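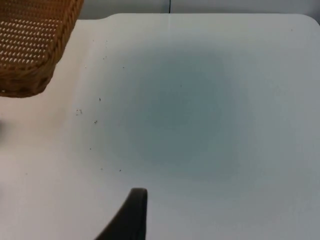 What is in the Virkmont Home Baking Records?
The set holds 589 bakes of 264 recipes, written down by 37 home bakers in and near Virkmont. Each row is one bake: what went in, how long it rose, how hot the oven was, and what the baker thought of the loaf.

Virkmont Home Baking Records, version 2

Maintained by Salma Hegazy and Mohcine Fawzy. Recipes collected by Rania Ashour.

Files

bakes.csv has one row per bake
recipes.csv has one row per recipe
bakers.csv has one row per baker, by code only
notes.txt has the free-text notes, in the same order as bakes.csv
CHANGES.txt lists what changed from the first version

All files are UTF-8 with Unix line endings. Fields are separated by commas, and any field with a comma in it is quoted. An empty field means the baker left it blank. A zero is a real zero (no salt, for instance), so please don't fill blanks with zeros.

Columns in bakes.csv

bake_id: number of the bake, never reused
recipe_id: matches recipes.csv
baker: code, matches bakers.csv
flour_g, water_g, salt_g: weights in grams
leaven: yeast, starter, both or none
rise_min: total rising time in minutes, all rises added together
oven_c: oven setting in Celsius
bake_min: minutes in the oven
crumb: 1 to 5, given by the baker
again: y or n, would the baker make it again

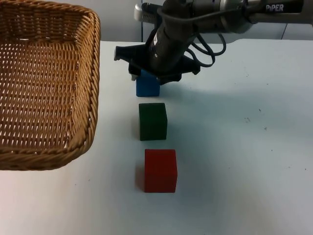
How were cup measures turned into grams?
We used one fixed weight per cup for each kind of flour, listed in recipes.csv under cup_g. Where a baker weighed their own cup and wrote the weight down, we used that figure instead. The column source_unit shows which rows started out in cups.

Water in cups was converted the same way. Salt was harder. A spoon of coarse salt and a spoon of fine salt are far apart in weight, and many of the older cards just say "salt." Those rows have salt_g left blank and the original wording kept in notes.txt.

How the records were made

Rania asked bakers to fill in a paper card on the day of the bake. Meriem Hajji typed the cards and Mathias Tanner checked them against the paper. Spelling in the notes was left alone. Names of neighbors, shops and children were taken out.

A few bakers sent photos of cards from before the project started. Those are marked old_card = y. They tend to be missing the oven setting, and several give only "hot oven" or "medium oven." We did not guess a number for these.

Recipe names follow the baker's spelling. The flatbread called Akum appears under three recipe_id values, one for each family version. They differ in the amount of oil and in whether the dough is rested overnight. Mamau is a sweet loaf with aniseed and should not be merged with the plain milk loaf, even though the flour and water figures are close.

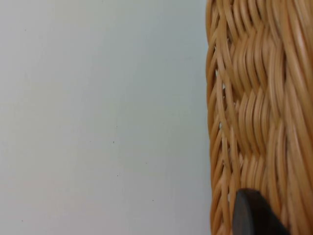
Can rising times be compared between bakers?
Only with care, as room temperature was not on the first card. It was added in October, and rows from the later card have it in the column room_c.

The bakers also count the rise differently. Most start when they stop kneading. Baker B14 starts when the water goes in, and B22 leaves out the time the dough spends in the refrigerator. The flag rise_note is set on all rows from these two.

Known problems

Some oven settings were written in Fahrenheit. They were converted and rounded to the nearest 5.

Crumb scores depend on the person. One baker gave every loaf a 5. If you are comparing recipes, compare within a baker first.

Loaves made with El Idrissi flour have a protein value of blank.

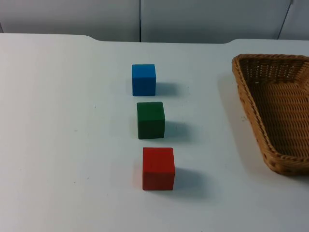
Failed bakes are under-reported. Several people told Rania they didn't bother with a card when the dough never rose, so the share of rows with again = n is too low to say much about how often a recipe goes wrong. The cards we do have for failed bakes are often the most detailed, and they are worth reading in notes.txt.

Use

You may copy, change and share the files, including for paid work, as long as you name the Virkmont Home Baking Records and give the version number. Please do not try to work out who the bakers are.

Corrections go to Mohcine. Send the bake_id, the column and what you think the value should be. He checks the paper card before changing anything, and fixes go out with the next version.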